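# Pruvico Tabletop Pack: README and data card

Pruvico is a simulation pack for people who want to teach an arm to move small blocks before they let it near anything they paid for. You get a table, an arm, some cubes, a set of recorded episodes and the scripts that made them. Saltico sells it and we maintain it. This file ships in the root folder, where experience suggests it will be opened on the second afternoon, after the first support email.

## What you are buying

The Basic license covers the scene files, the task scripts and 300 recorded episodes. The Studio license adds the scene editor, lets you change the table, and entitles you to replies from Gerardo Espiritu, who wrote most of the physics settings and will defend them at length. Both licenses are per lab. We don't count seats. We did once, and it took longer than writing the product.

You will need a machine that can run Ostitz, our viewer and recorder. It installs along with the pack and will ask for permission to update itself. Say yes the first time. After that it becomes a matter of temperament.

## Getting started

Unpack the archive somewhere without spaces in the path. Yes, still. Run `setup`, then `ostitz open tabletop`, and wait for the shaders to compile. On an older laptop this is a good moment to make coffee. The default view faces the arm from across the table, and the arrow keys orbit it. Pressing Home brings you back when you have orbited under the floor, where everyone goes at least once.

To replay an episode, type `ostitz replay` followed by its number. To record your own, plug in a gamepad and use `ostitz record`. The left trigger closes the fingers. The right trigger also closes the fingers, for reasons lost in an early commit, and two customers now depend on it. 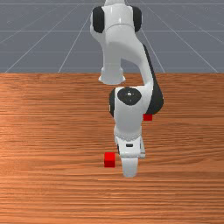 Cube positions are drawn fresh at the start of every episode, inside limits you can set in `spawn.cfg`. Set them too wide and cubes will land beyond the arm's reach, and the script will keep trying for them with a patience we find hard to watch. Set them too narrow and your policy will learn one spot on the table extremely well. The shipped values are a compromise between Gerardo, who wanted them wide, and a deadline.

## The episodes

Each episode is stored as its own folder with camera frames, joint angles, finger opening, cube poses and a one-line result. Results are `done`, `dropped` or `timeout`. There used to be a fourth, `weird`, but people kept asking what it meant and so did we.

Of the episodes in the pack, 47 end in something other than `done`. They are in there on purpose. If you want only the successes, pass `--done-only` to the loader, and please mention it when you publish your numbers. We have read papers where it wasn't mentioned. The numbers were lovely.

The demonstrations were driven by hand by Ronaldo Calimlim, with a gamepad, over most of January. His style is therefore all over the data. He likes to come in from above, pause, and think about it. A policy trained on this set will pause too. You can trim the pauses with `tools/trim.py`, though Ronaldo considers this a personal remark.

## What it does badly

Friction. Cubes grip a little better here than they do in life, and a policy that looks confident in Ostitz may fumble on real hardware. Turn on the randomizer and leave it on.

Lighting. The default light is soft and flattering, like a restaurant. Your lab is not a restaurant. The `lights` folder has 16 presets, of which the ugly ones are the most useful.

Anything that bends. Cloth, cable and bags are outside this pack. Sison, our add-on for soft objects, has been coming soon for 3 releases. We would rather you didn't buy Pruvico on the strength of it.

People. There are none in the data, and no recordings of real rooms. This made the privacy review the shortest meeting of the year.

## Intended use

Teaching, benchmarking, early policy training, and checking that your code runs before you book time on the real arm. Please don't use results from this pack alone as evidence that a machine is safe to work beside. A simulated cube has never had a thumb next to it.

## Known issues

Replays started from the middle of an episode sometimes show the fingers open when the log says closed. The log is right. Exporting video at full size fills the temp folder and doesn't clean up after itself. Gamepads sold as "compatible" often aren't, and we can't fix those from here.

Refunds are available until you have recorded your first episode. Send bug reports with the log file attached, please, and the version number, which is printed at the bottom of the Ostitz window in a gray that someone once thought was elegant.

Contact Saltico support | © Saltico. All rights reserved. | Back to top

We use cookies to remember your settings. Accept all | Manage preferences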